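## Notes from the drawer weeks

I promised Birutė I'd write up the teleop side of things for this issue, so here goes. We're 11 sessions into collecting demos for the household tasks, and I have learned more about drawers than I ever wanted to.

The setup hasn't changed much since April. One person drives with the headset and gloves, one person calls the task and watches the cables, and the Wireo logger saves every run. Our target is 100 clean demos per task. Clean means no do-overs in the middle, no long pause while the driver thinks about lunch, and hands back at rest when you're done. I thought closing a drawer would be the easy one. You push it, it shuts, everybody goes home! 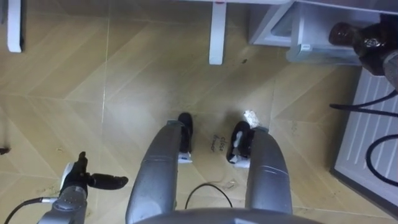

Well, no. The tricky bit is judging distance when you're looking down through the robot's cameras. You keep wanting to lean in the way you would with your own body, and then the elbow ends up somewhere silly. Siiri Ķēniņš (our best driver by a mile) told me to stop staring at the hand and look at the front edge of the drawer instead. It helped a lot — my next batch was so much smoother, and I only had to throw out 2 of them.

She also got me to slow down on the approach. If the driver rushes, the policy learns to rush, and then you get a robot that slams into furniture with great confidence. The model we trained on the first Hemis set had that problem, and we ended up re-recording a good chunk of it. Painful, but the new runs look a lot calmer when I play them back.

Bottles are a different kind of work. With those it's all wrist angle and where you put the fingers before you commit to the grasp. I like to come in with the hand wide open and take my time.
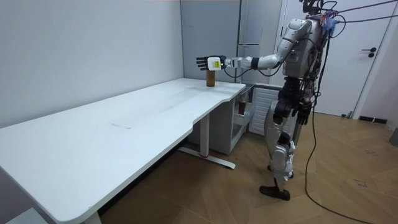
*Arm out over the desk, hand open, with the small brown bottle close by.*

Next up is sorting through the logs. We have 4000 clips counting the old ones from Tevunthorpe, and plenty of them still need a task label. If you've got a free afternoon and don't mind watching a lot of short videos, come find me or Birutė. I'd also love to get a few new drivers in before the Adomaitis visit — no experience needed, and we'll start you on drawers.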